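Module 4: Perception for manipulation
Handout 7 – Pose tracking and time alignment
Troltness, May revision

Wide-angle wrist views and head views carry different information, and the policy input has to combine them. Read section 2 of the Kuvitz notes first.
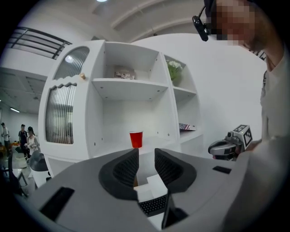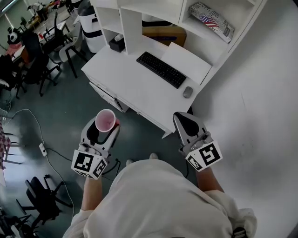

Red cup and shelving, from the gripper and from head height.

Fisheye intrinsics are calibrated per camera. Do not fit a pinhole model and crop – the outer field is where most of the features for visual odometry lie. Marker cubes give a relative pose between the grippers whenever one camera sees the other tool.

Is a software timestamp good enough for aligning two streams?
Only for slow motion. At 200 mm/s an error of 100 ms puts the tool 20 mm out, so estimate the offset by cross-correlating angular speed and resample both streams to one clock.

Lab task: run the Flulldale aligner on log 3849, first 2000 samples. Report the offset and the residual before and after. Plots in one file please, axes labelled.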